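Tuesday bench notes, 27 August 2019
Snack bags, mixed fill, zipper type

Fiorella asked me to write this up while I still remember it, so it is going in before the cleanup. I was against the mixed fill from the start and I am still mostly against it, but I'll try to be fair.

The idea, for anyone reading who missed the Monday talk: Nwankwo wants a share bag for the visitor kits in September. Resealable, clear, a bit of everything, so that people see what they are getting. They want 1000 of them. Ya-wen thinks the clear zipper bags from Werngate will do. I think a clear bag is a fine thing for the first hour and a bad advertisement after that, once the crumbs have settled in the corners.

What I don't believe in the Nwankwo sheet:

It says the bag "presents the assortment evenly." A bag of crackers, rings and dried fruit does not stay even. The small bits go down, the big flat ones stand up against the plastic, and whatever is sticky collects everything else. Shaking it makes it worse. The Prullberg people told us the same thing about their trail mix two years ago and we didn't listen then either.

It says the zipper "closes in one motion." Maybe on an empty bag lying flat on a desk. With food in it the mouth bows open and the two halves of the track want to be in different places. I'd like to see somebody close 300 of them before lunch and then read that line back to me.

It says nothing at all about emptying. People do empty these. They tip them onto a plate and then they want to put the rest back, and a floppy bag is no help with that. I asked for a lipped tray under everything so we don't chase rings across the table. The lavender one stays. If anyone wants it for something else, ask first. 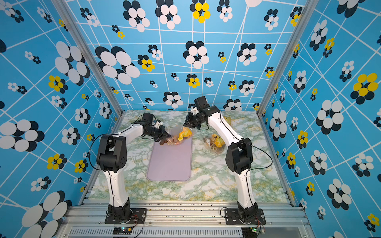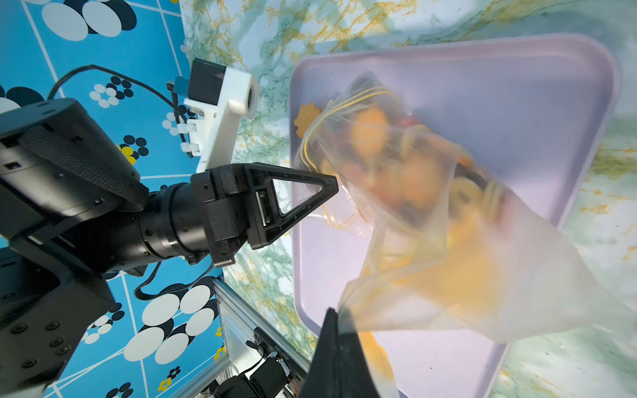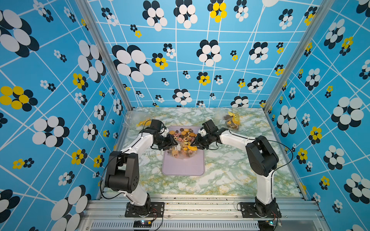 Back to the fill. Ya-wen's position is that I am judging a snack bag as if it were a parts bin, and there's something in that. Her draft mix is fruit, rings, plain crackers, the flower-edged crackers and a few dark cookies for color. My objections, in the order I thought of them:

Dried fruit next to crackers. Fruit gives up moisture and crackers take it. How long that takes in a closed bag I can't say, and neither can the sheet, which is my complaint. Put one sealed bag of fruit plus crackers on the shelf by the window and one bag of crackers only beside it, and taste both at the end of the week. Fiorella has agreed to taste. I have not.

The flower-edged crackers. They look nice and I expect them to chip. A scalloped edge is a lot of little corners. If we keep them they should go in last, on top, flat. I would drop them.

The rings. No complaint. They are tough and they roll, that's all. Keep.

The cookies. Dark crumbs show on clear plastic and on every pale cracker in the bag. Either fewer of them or a separate small bag inside, and I know what Nwankwo will say about a bag inside a bag.

On the bag itself: the film is soft enough that the corners gather when you hold them, and it wrinkles, and wrinkles catch the light so you see shine where you wanted to see food. A stiffer film would stand up better. Grornine has one with a flat bottom. I had the price at one point and lost it (it was on the back of the old delivery note, if anybody kept that). Asked Fiorella to get it again, plus four samples. The quote should be for 1000 so it compares with Werngate's.

Ya-wen read this over my shoulder and wants it noted that the soft bag packs flatter in the kit box. True. The kit box is shallow and I had forgotten that. I still want the samples.

To do:
- Two shelf bags, labeled with contents and date, by the window. Me.
- Grornine samples and price. Fiorella.
- Measure the kit box properly, inside, with the lid on. Ya-wen.
- Ask Nwankwo who wrote "in one motion" and whether they had food in the bag.
- New roll of labels. The old ones peel off this film.
- Wipe the tabletop with the damp cloth first and the dry one second. Fruit sugar doesn't come up dry, and it hides in the marble pattern.

Nothing from the opened bags goes back into stock. Eat it or bin it. The unopened fruit is on the second shelf behind the tape.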